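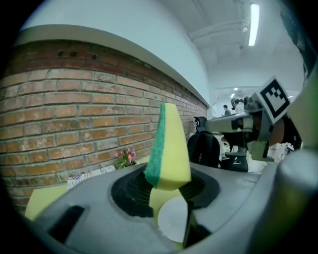

Llevaba desde enero peleándome con el escurridor viejo, uno de alambre que dejaba manchas de óxido en la encimera, y al final me lancé a por el Roltness de dos pisos. Me costó 82 euros, que para un trasto donde se secan platos me parece una barbaridad (lo sé, lo sé), pero es que estaba harta de las pilas de vajilla haciendo equilibrios al lado del fregadero.

Lo bueno: el piso de arriba se quita con una mano y la bandeja desagua directamente en el fregadero, sin charquitos. En el piso de abajo me caben 9 platos llanos si no los aprieto mucho, y los boles se quedan bien inclinados. ¡Y no baila! El mío anterior, un Herkon, se iba de paseo cada vez que colocaba una cazuela.

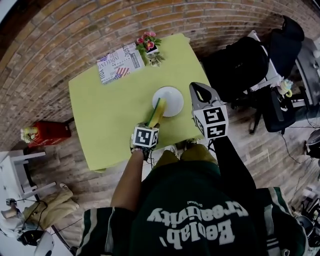
Lo malo es el cestillo de los cubiertos. Pesa poquísimo, va enganchado con dos pestañitas de nada y en cuanto metes el cucharón se vence hacia delante. Lo he solucionado poniendo los cuchillos atrás y el cucharón tumbado arriba, aunque por ese precio esperaba no tener que apañarme. Tampoco me gusta que las instrucciones vengan solo en dibujos diminutos, monté una pata al revés y me tocó desmontarlo todo.
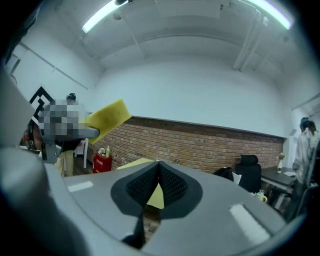
Aparte compré la alfombrilla Gronduleo para poner debajo, la de goma. La lisa se me quedaba pegada a la encimera como una ventosa, así que esta vez la pedí con relieve, una textura de malla del estilo de la que tiene la pieza negra en forma de V de la foto, solo que en grande. Agarra estupendamente, pero las miguitas se meten en los huecos y hay que darle con un cepillo viejo.

¿Lo volvería a comprar? El escurridor sí, mejor si lo pillo rebajado. La alfombrilla me la pensaría, igual pruebo la de Iordache, que es más fina y se puede enrollar.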